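Ticket 1000-126: Photo uploads stall at the last step, Custport listings portal
Status: Open, waiting on vendor
Priority: 3
Opened: 5/15/20
Site: Celtham office
Product: Homura sync client, desktop version

Summary
Room photos added to a furnished rental listing upload to the end of the progress bar and then sit there. The listing never leaves Draft. Text changes to the same listing save normally. The problem is on every computer at the Celtham office but not on the laptop we take home.

Steps to reproduce
1. Open any listing in Draft.
2. Go to Rooms, choose Bedroom, click Add photos.
3. Select more than one file and click Upload.
4. The bar fills, the spinner stays on, no error is shown. Refreshing the page gives an empty Bedroom tab.

What we have tried
Cleared the browser cache and signed out and back in. No change.
Tried a second browser. No change.
Renamed the files in case the spaces in the names were a problem. No change.
Turned off the Homura client and uploaded straight through the browser. One photo went through, the next one stalled.
Restarted the office router. The first upload afterwards worked, then the fault came back within 6 minutes.
Took the same files home on the laptop and uploaded them there. All of them went through the first time and the colours and sizes looked right.

The client log repeats this line until it is closed:
chunk 126 sent, waiting for confirm, retry 3 of 3

It is always the same chunk number, whichever file is being sent. We had something similar in January, when the portal was moved to the new server in Au, but that time there was a proper timeout message and it cleared overnight. I could not find the old ticket to link it.

Upload limit in our account settings is 1000 files, and we are nowhere near it.

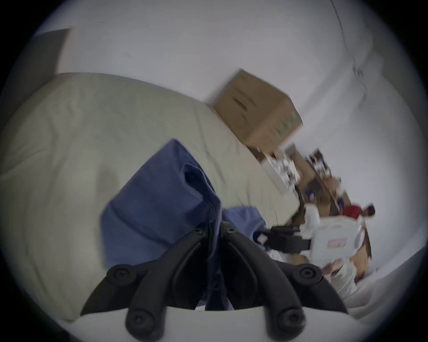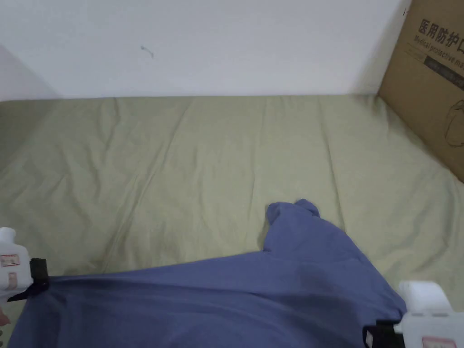
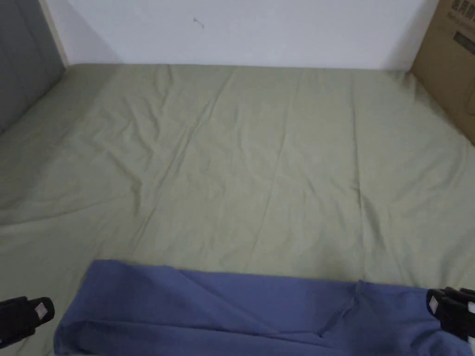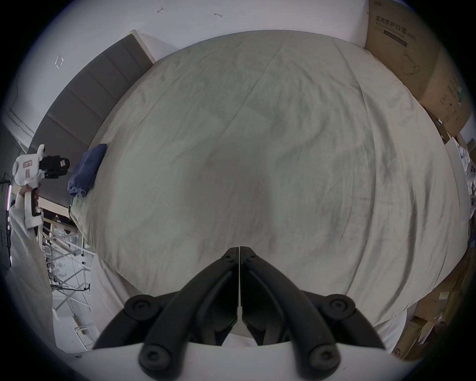
Each of these stalls when sent as part of a batch from the office. Sent one at a time, the result varies. File type is the same for the lot and they open normally in the preview window.

Update 1
Support asked us to switch off the web filter on the office connection. Done. The first batch went through, the second did not. The filter is back on for now, as the other programs here need it.

Update 2
Support asked for the client version and a full log. Both sent. The log was too large for the ticket form, so it went by email with the ticket number in the subject line.

Update 3
Rolled one computer back to the previous Homura client. Batches have gone through on that machine all afternoon – the others are still on the current version and still failing. We would like to know if it is safe to roll the rest back, or if the older client will stop working with the portal at the next update. Please leave this ticket open until we have an answer.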